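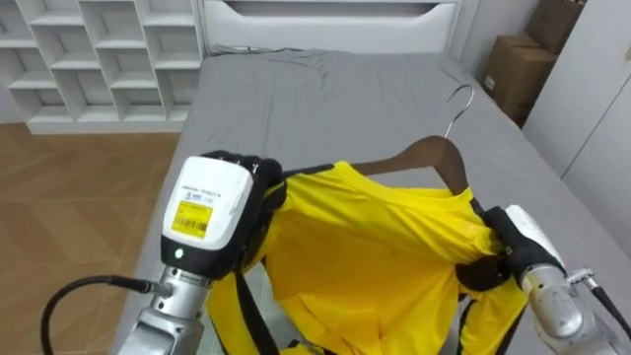

Hi Guilan,

February update, a little late because I kept wanting one more good run before I wrote to you!

Spending first. Of the 2,000 you gave us, 333 is left. Most of it went to the two hands and the wrist parts, and the cables ate more than I planned (the first set from Gorkport was too short, so I bought them twice, my fault).

The hanger job is where all my evenings go now. Both arms can hold a garment on a wooden hanger over the bed, one hand near the collar and the other pinching a shoulder, and I've been using the bright yellow one for nearly everything because it shows up so well against the gray sheet. Thin fabric is still a pain. The right hand closes a touch early and gets mostly air, so Hanyu Fang is rewriting the grip timing and I'm staying out of the way.

Plornden, our control program, crashed 3 times this month, always on startup. Restarting fixes it but I want a real answer before March.

Next up: hooking the hanger onto a rail, then taking it back off. I'd also like to spend what's left on softer fingertips, if that's okay with you? Let me know and I'll order them.

Come by any evening after 7, we're usually at it until late.

Long

2 comments
3 shares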